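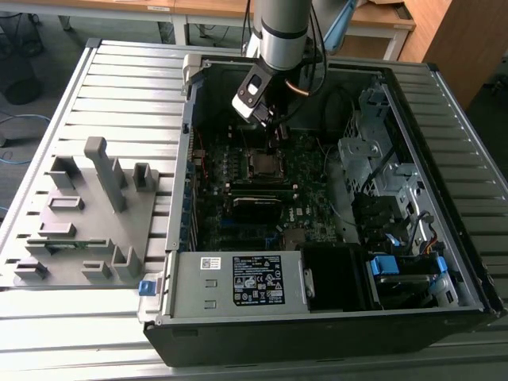

A desktop tower on its side with the panel off. The memory module is in the slotted plate to the left of the case.

**The second life of the office tower**

Most people never see the inside of the computer under their desk. It hums, it gathers dust, and one day a newer one comes in and the old one goes out on a trolley. At Skasero, a repair and resale firm, the old ones come in by the pallet. The firm took 253 towers in February, nearly all of them from offices and schools.

Pankaj Joshi has worked on them for 16 years. He can usually open a case in less time than it takes to find the right screwdriver, and on a lot of office machines he doesn't need one. The makers coloured the parts you are meant to touch. Blue plastic means pull, press or slide.

"Look for the blue bits first," he says. "If you're forcing something and it isn't blue, stop and have another look."

The tower goes on its side, open face up. With the board flat, the cards don't hang from their slots and a dropped screw lands somewhere you can see it. Joshi takes a picture of the wiring with his phone before he unplugs anything, even on models he has done a hundred times. Bundles that were tucked beside a drive cage at the factory have a way of not fitting back there.

Memory comes out early. The modules are small, they are easy to test and they hold their value better than almost anything else in an older case. A clip at the end of the slot is pressed down, the module lifts, and it is held by its edges and put somewhere it can't slide about. Joshi used egg boxes for years. Plenty of people in the trade have since moved to printed holders, with slots cut to suit.

Next are the drives. Skasero removes every one, wipes it on a separate machine and writes the result on a label. A drive that fails the wipe is drilled. Alžběta Vaněk, who runs the front desk, says this is what customers ring up about most, well ahead of price.

The power supply is left shut. It is a metal box with a label full of safety marks, and the marks mean what they say. If a supply tests badly it is replaced whole, at a cost to the firm of £16 for the common size.

What remains is cleaning. Dust packs into the cooler over the processor and along the vents at the back, and a soft brush gets most of it. The old thermal paste is wiped off and a fresh blob the size of a pea goes on.

Rebuilt towers are sold for £40 without a screen. Many go to small firms such as Umach, where Miloslav Šimko keeps six of them running stock software that he has no wish to replace. He has had one back for repair, with a loose memory module.

"I pushed it in until it clicked, which I could have done myself," he says. "Pankaj had told me that on the phone."

Anyone wanting to try it at home should shut the machine down, pull out the mains lead and hold the power button in for a few seconds. Touch bare metal on the case before reaching inside. Match any new memory to the type printed on the old module, line up the notch and press evenly at both ends until the clips close.

Skasero accepts towers of any age at its counter on Pešek Street. Laptops are taken too, but not printers.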